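Old Windows, Warm Rooms: A Chat With Trorkero's Head Joiner

The workshop at Trorkero is down a lane behind the Havville shops, and you can smell the linseed oil before you find the door. For the past few years the crew has been fixing timber sash windows in houses that were mostly built before the war, and the head joiner still gets a kick out of every one.

"I love them, I really do," he told me, putting the kettle on. "You pull a sash out and there's the pencil mark of the bloke who made it. Then you clean it up, put new cords on, balance the weights, and it goes up with one finger!"

His favourite job so far was the old guesthouse at Trodencombe, which had 57 windows, most of them painted shut. Some hadn't been opened in decades. The owners had been told to rip out the lot, and they'd got as far as asking for prices.

"I said give me one window and one day," he said. "They picked the worst one, of course -- the bathroom on the south side, with a sill you could push your thumb into. We cut out the soft bit, let in a new piece of hardwood, and by four o'clock it was sliding. They rang on the Tuesday and said do the rest."
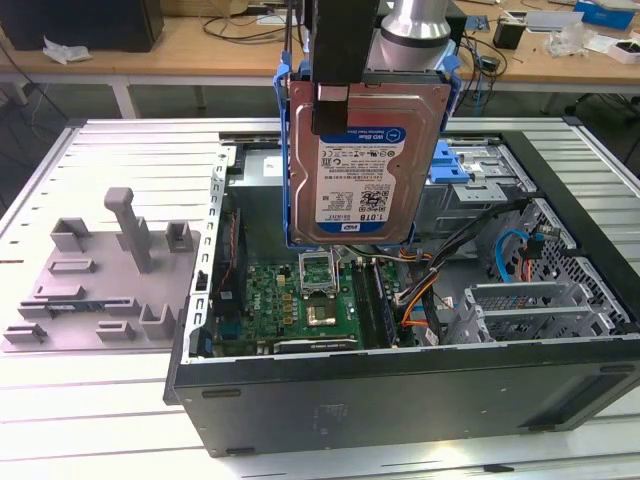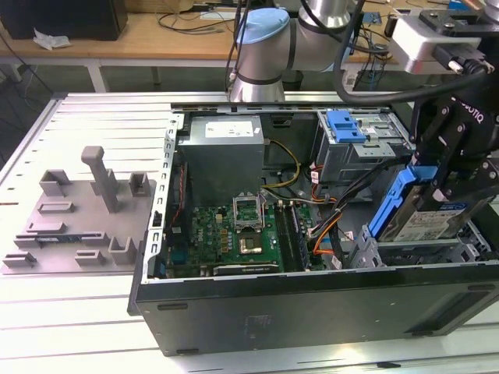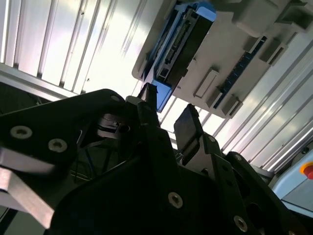
Draughts are what most people ring up about. He says the glass gets blamed for a lot of cold that's coming in around the edges, and he likes to start there. A brush strip gets set into a groove in the timber, where you'd hardly notice it, and the meeting rail in the middle gets one as well.

"People put their hand up to it afterwards and grin at me. It's the best part of the day. And the rattle's gone too, so they sleep better when the wind's up."

For a colder room he'll talk about secondary glazing, a second pane fitted on the inside. He leaves a gap of 70 millimetres if the reveal is deep enough, mainly for the traffic noise. The Chatzigeorgiou building on the main road had it put in upstairs last winter, and he reckons you can now hear the clock.

What about doing it yourself? He's all for it. Cords are a good first job, he says, so long as you have someone to hold the sash and you weigh it before you buy anything. He has a soft spot for odd sizes, too. One narrow sash at the guesthouse was 739 millimetres high and matched nothing else in the place.

"No idea why. Somebody had a bit of glass left over, maybe. We kept it just as it was."

Paint is where he gets a bit stern. Thin coats, and keep it off the cords and the pulleys. Move the sash while the paint is drying, a little in the morning and a little at night, and leave the channels bare with a rub of candle wax.

He had a pair of casements waiting on the bench by then, so I finished my tea and let him get back to them.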